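Section 4: Teaching a fold with the hand-held grippers

If you've made it through Section 3, your grippers are charged, paired and mapped to the recorder, and you're itching to fold something. Good! This is the part of the job I like best, and also the part where I made the most mistakes when I was learning it, so I've put most of those in as notes.

Everything in this section goes for the Lemaire hand-held pair. If you're driving a robot by remote control from the Skisden station, read this anyway for the folding itself and then go to Section 6 for the controls.

4.1 Before you pick up the grippers

1. Spread a plain sheet over the table or bed and pull it mostly smooth. A few soft wrinkles are fine (the robot will meet wrinkles out in the world too), but big ridges catch the fingertips.

2. Choose one garment and put it near the edge where you'll stand. Finished clothes can stay on the sheet as long as they're out of your reach path.

3. Press the fingers of each gripper closed and look at the tips. They should meet in a thin line. If one side sits higher than the other, loosen the two small screws near the tip a quarter turn, square it up and tighten again.

4. Start the recorder, then squeeze each gripper fully open and fully closed, left first. The recorder uses that squeeze to set its zero. If you forget, the whole run comes out with the fingers a hair off and you'll be doing it over.

CAUTION: Don't tighten the big round screws on the outer sides. Those are pivots. I cranked one down my first week and the finger stuck half open until Netitz sent me a new one.

4.2 The first grasp

5. Stand square to the sheet with your elbows loose. Bring both grippers down to the garment, one on either side, and stop for a beat just above the cloth.

6. Close both at about the same speed. Pinch a little fabric, an inch or less. A big greedy bite bunches the cloth up and the fold never lies flat afterward. 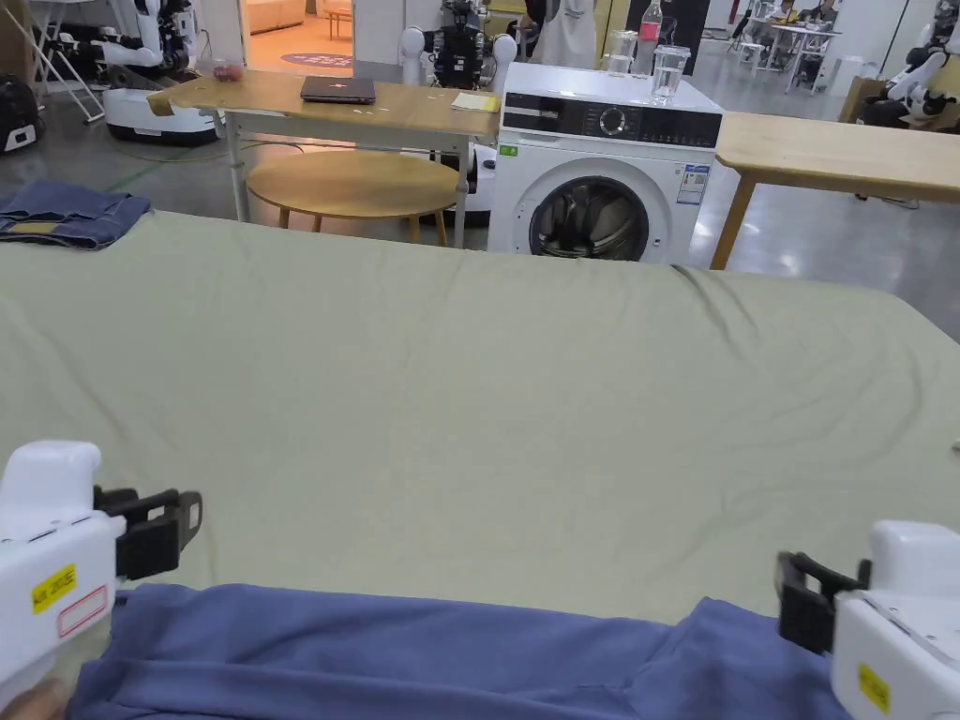 Hanna Kravets wrote in after the last edition to say she gets cleaner runs when she closes the left side first, waits until she feels the cloth go snug, and only then closes the right. She says closing both together made her drag the sleeve every time, and she'd like the manual to stop telling people to do it!

Fair enough, Hanna. I tried it your way for a whole Sunday afternoon and I like it for slippery fabric. For cotton I still close both together. What matters to the training is that you pick one way and stay with it for the whole batch, so write your choice on the run sheet (there's a line for it now, under "grasp order").

7. Lift just high enough for the cloth to clear the sheet. Pull outward gently until the sag comes out.

8. Lower it again, far edge first, and open both grippers. Count to 2 before you move away. The pause tells the software where one step ends and the next begins, and it's the thing people skip most.

NOTE: Keep your fingers and wrists behind the gripper bodies. The cameras look straight down past the fingers, and a thumb wandering in at the wrong moment will teach the robot something odd about thumbs.

4.3 The fold

9. Grasp the near edge at two corners and carry it over to the far edge in one smooth arc. Go slower than feels natural. I hum to myself, which is silly but it does keep me from rushing.

10. Let go, pause, and smooth the fold with closed fingers. Use the flat outside of the tips and sweep from the middle toward the sides.

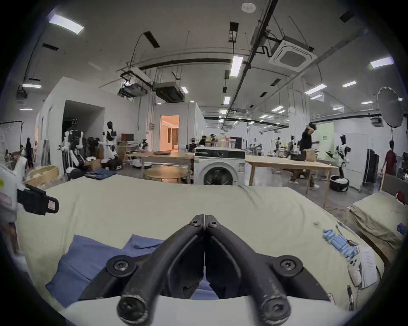 Sweep lightly, by the way. If you lean on it, the layer underneath creeps along with the top one and you end up with a crooked stack. Two or three light passes beat one hard one. Scuffs on the fingers are nothing to worry about, but if you find a nick that snags thread, swap the finger out before the next run.

11. Fold side to side the same way, then once more if the garment is long.

12. Slide one gripper under the finished piece, pinch from the top with the other, and set it aside.

13. Squeeze both grippers closed twice to end the run. You'll hear the recorder chirp.

4.4 When it goes wrong

It will, plenty. If you drop a corner, don't stop the recording. Go back, pick it up at your normal speed and carry on. Those recoveries are worth having, and the Mestden trainer weighs them a bit higher than clean runs. Mark them "R" on the sheet.

Do stop and throw the run away if:

- you touched the cloth with your bare hand
- a gripper light went red at any point
- somebody walked between you and the table
- you lost track of which fold you were on (I do this after lunch)

4.5 How many runs?

For a single type of garment I'd plan on 224 usable runs before you try the robot on it. That was enough for shirts on my own setup. Pants took me a good deal more, and I'd have been happier with 1,000. Change the starting position every few runs: turn the garment, bunch it, flip it inside out, start it closer to you or farther off.

Take a break after every 30 runs, and I mean put the grippers down and walk away from the table. Your wrists get tired before you notice, and tired wrists show up in the data as a little wobble right at the grasp.

When the batch is done, dock both grippers, wait for the upload bar to fill and only then switch off the recorder. Checking and trimming your runs is in Section 5.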